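The technician who looks after the hand-held grippers at Brarninley's Cisville shop keeps a short service sheet for each tool. We asked for the routine on the Habte unit, one of 8 in service.

"Start with the fingers open over a clean white table," the technician said. "Dark green parts show up well against it. I check the screw holes on top of the pads, then the toothed edge along the bottom."

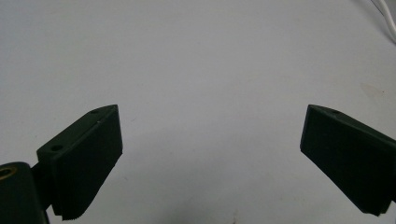
How often are the finger pads changed?

Every 129 hours of use, or sooner if the teeth are rounded. Both pads are changed together.

The brass-rimmed insert in the mounting block gets its own check. "If it turns in the plastic, the block is finished," the technician said. "Glue holds for a week - then the finger starts to drift." Two blocks have been replaced since April, both with parts from Sellix.

Closing comes next. The pads should meet flat along their full height, and the technician cycles them six times before tightening anything.
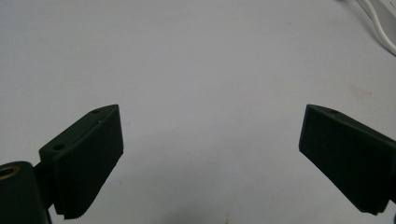 "After that I open them all the way again and compare the left angle with the right. A difference usually comes from the screw nearest the mount. Back it off, seat the pad by hand and tighten it again. Then write it on the sheet."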